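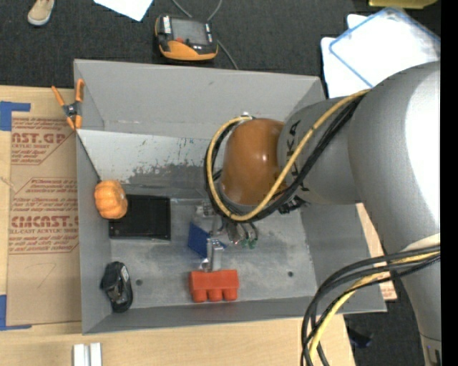
Hi Wendy, quick update on the Danness bin work, 18/09/2026. We're still on the big grey bin, and I'm rather fond of it by now, scuffs and all! The little orange pumpkin and the red block with the rounded bits have both stayed on the list, along with the flat black box. Spending so far is £1,729, so we're well inside what you gave us. I'd like 4 more weeks before we swap to new items, if that's all right with you? Receipts to follow.

Mostafa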